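Relatório de visita à oficina partilhada Alport

A visita à oficina partilhada Alport realizou-se em julho, no âmbito do acompanhamento que este boletim presta a projetos de automação de pequena escala. O espaço serve de apoio a quem constrói equipamento em casa e precisa de ferramentas que não cabem num apartamento. O projeto em observação, designado Plovari, consiste numa pinça manual de dois dedos, destinada à recolha de demonstrações de tarefas domésticas, que servirão depois para treinar um braço robótico.

A primeira parte do programa decorreu na oficina e incidiu sobre a montagem mecânica. A segunda teve lugar em contexto doméstico, com a pinça em utilização junto ao chão e sobre as camas. O mecanismo é simples: dois braços articulados, unidos por pinos metálicos, aproximam duas pontas azuis. O corpo central é cinzento-escuro e as peças laterais são pretas.

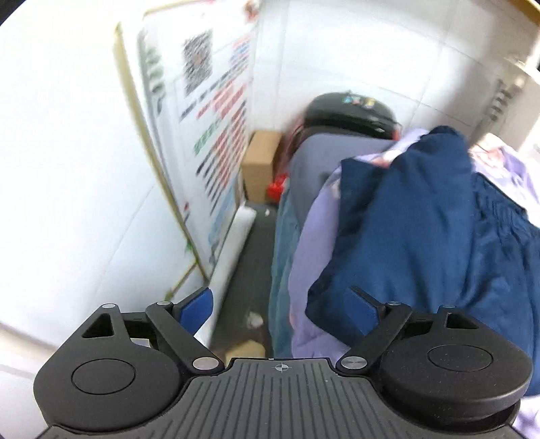

É necessário dispor de uma impressora 3D própria para construir uma pinça deste tipo?
Basta ter acesso a uma impressora partilhada, mediante reserva prévia; o regulamento da Alport prevê sessões de 6 horas e o material consumido é pago à parte.

O trabalho em passagens estreitas foi apontado pela equipa como o mais exigente. Entre uma parede de azulejo branco e um monte de roupa de cama, a margem para abrir os braços é reduzida, e a orientação do punho passa a contar tanto como a abertura dos dedos. O plano de ensaios prevê 300 demonstrações, das quais 162 se encontravam registadas à data da visita. As restantes serão distribuídas por tarefas de recolha no chão e de manuseamento de têxteis.

A calibração é feita com o Tuner, programa desenvolvido pelos próprios membros, que relaciona a abertura dos dedos com o valor guardado em cada registo. O procedimento repete-se no início de cada sessão. Foi referido que as primeiras versões acumulavam folga nas articulações, o que obrigou a rever o diâmetro dos furos e a substituir os pinos. A equipa ensaia agora cada conjunto com 100 ciclos de abertura e fecho antes de o dar por apto.

O vestuário ocupa lugar próprio no plano. Um casaco azul-marinho estendido sobre a cama oferece dobras, costuras e uma gola que se amontoa, condições difíceis de reproduzir com objetos rígidos. As pontas azuis têm, na face de contacto, uma textura fina em grelha.

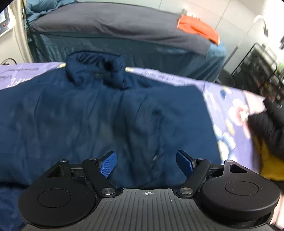 Boletim Alport · N.º 6

A sessão de trabalho prosseguiu com a apresentação do módulo Cheng, que fará a ligação entre os registos e o braço robótico. O módulo encontra-se em fase de projeto e não foi objeto de demonstração. Ficou acordado o envio a este boletim da lista de peças e dos desenhos cotados, logo que concluída a revisão das articulações.

Os interessados em visitar a oficina deverão dirigir o pedido à receção da Alport, com indicação do projeto que pretendem desenvolver.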